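## Sending a comment on a planning application

1. Open the Eslow planning register and enter the case number, for example 3187.
2. Select **Comment**, then Object, Support or Neutral.
3. Type your comment. The limit is 1000 characters – longer text is not saved.

**Note:** Your name and street will be public. Your email address will not.

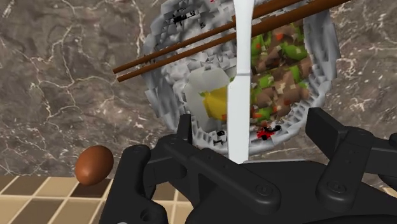

4. Attach plans or letters if you have them, up to eight files.
5. Select **Submit** and write down the receipt number.

**Caution:** The page signs you out after 15 minutes. Save a draft first.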